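Fladberg's budget vote leaves the coalition with little room

Published December 25, 2021
Politics
Reading time: 6 minutes

The Fladberg regional assembly passed its spending plan by six votes after a sitting that ran well past midnight. The margin was the narrowest since the present coalition took office. Two members of the junior partner abstained, and a third left the chamber before the final division.

The dispute concerned the transport grant. Under the old formula, each district received a fixed sum plus a payment per mile of maintained road. The new formula drops the mileage payment and replaces it with one based on population. Handudby, the largest town, gains. Tejada, which has 459 miles of rural road and few people living along it, loses more than any other district.

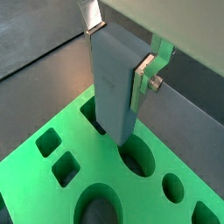 Severino Valcárcel, the finance lead, defended the change in committee in November. He argued that the mileage figures had not been audited for years and that several districts were claiming for roads they had closed. The committee accepted the point on audits but asked for a transition period. The plan as passed contains one, limited to a single year.

Opposition members tabled 209 amendments. Most were procedural and were grouped for a single vote. Four dealt with the formula itself, and one of these, which would have kept half of the mileage payment, failed on a tie.

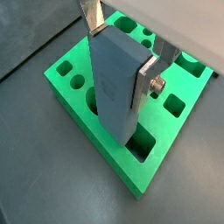
The tie matters for what comes next. Under the assembly's standing orders, a tied amendment may be brought back once in the same session if a petition from an affected district supports it. The Tejada petition had 1652 signatures when the assembly rose, well above the threshold. Its sponsors intend to file it when members return.

The coalition has two options. It can extend the transition period, which would need money from the reserve, or it can hold the line and rely on the member for Flarkora, who sits as an independent and has voted with the government on finance bills so far. She has not said how she would vote on a restored amendment. Her district neither gains nor loses under the new formula.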